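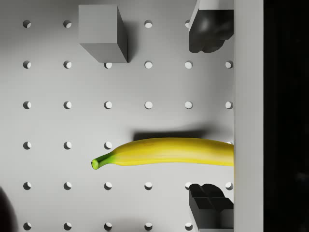 Gunlow teleoperation kit, long-term review

Posted 1/7/25 in Kit and Software

I've had the Gunlow on my desk since December and I'm still finding excuses to stay up late with it, so take that as your first clue about how this review is going to go.

For anyone who missed the preview, Gunlow is a hand controller and a bit of software from Celtis. You hold the controller, a robot arm on your screen copies your hand, and every run you do is saved as a demonstration you can train from. It will drive a real arm too, but I don't own one, so everything I say is about the simulated side. That's how I suspect most of us will use it (real arms cost real money, and I've got a mortgage).

Getting started

Setup was painless. Plug in the base station, clip it to the edge of the desk, run the little calibration where you draw a big slow circle in the air, and you're in. The manual wants you standing for this. I did it sitting down and had a slight tilt to the left all evening, so stand up!

The starter pack comes with a handful of practice scenes and my favourite by a mile is the pegboard one. It's a pale grey board full of holes with a grey cube and a banana on it, and a black two-finger gripper to do the work. The job is to pick up the banana and lay it down somewhere else on the board. It sounds like nothing. I spent a whole evening on it.

The view you work from is a camera riding along with the gripper, so one finger comes in from the top and the other from the bottom, and you steer until whatever you're after lies in the gap between them. It took me a while to get used to. My instinct was to keep hunting for a view from across the room, and there is one, on the F2 key, but once I stopped switching to it my runs got much smoother. The shadows help more than I expected. They're soft but they move properly as you come down, and after a few tries I was judging height from them without thinking.

How it feels in the hand

Lovely, mostly. The grip trigger has a long travel with a gentle spring, so you can close the fingers a tiny bit at a time, and that matters a lot with a banana, where a clumsy squeeze sends it spinning off. The cube is far more forgiving. Start with the cube.

Wrist rotation is where the money has gone. I came to this from the Starkus Mini, a perfectly decent beginner's controller, and the Starkus always felt as if it was half a beat behind me when I twisted. The Gunlow just goes. I found myself rolling the gripper round to match whichever way an object was lying, something I used to avoid on the old one by coming in at odd angles and hoping.

Battery life is fine. I get more than 4 hours out of a charge, and I've never wanted to go longer than that in one go.

Recording and training

Each run is saved when you press the side button, and you get a scrubbing bar afterwards so you can trim the dithering off the front. Please do trim it! My first batch was 40 runs, untrimmed, and the policy I trained from it had learned my dithering beautifully. It hovered over the banana, drifted off, came back, hovered again. Very like watching myself. I cut the starts, threw out the worst runs, recorded another lot with a bit more variety in where I came in from, and the next one went down and picked it up far more often than it missed.

Export is plain and sensible, with the images and the hand positions in separate folders, and it dropped straight into the Kälin training scripts I already use. I only had to change the one line for the gripper scale.

Grumbles

The two buttons on the side are the same shape and sit right next to each other. One saves your run and the other deletes it. I've put a blob of nail varnish on the delete one and still get it wrong when I'm tired.

The arm rest is a joke. Buy a cushion.

I'd also like more objects in the starter pack. You can import your own, but the import screen is fiddly and it forgets the weight you typed in if you go back a page.

And it's 400 pounds, so it isn't something you pick up on a whim. The Starkus will get you going for a good deal less, and if you only want to try showing a robot a task once or twice to see what it's like, buy that.

Would I buy it again?

Yes, and quickly. I've had more fun moving one banana about than with anything else I bought last year, and the demonstrations I'm recording are cleaner than any I made before. Next on my list is getting the cube and the banana moved in a single run. My best attempt so far got the cube across, and then I pressed delete.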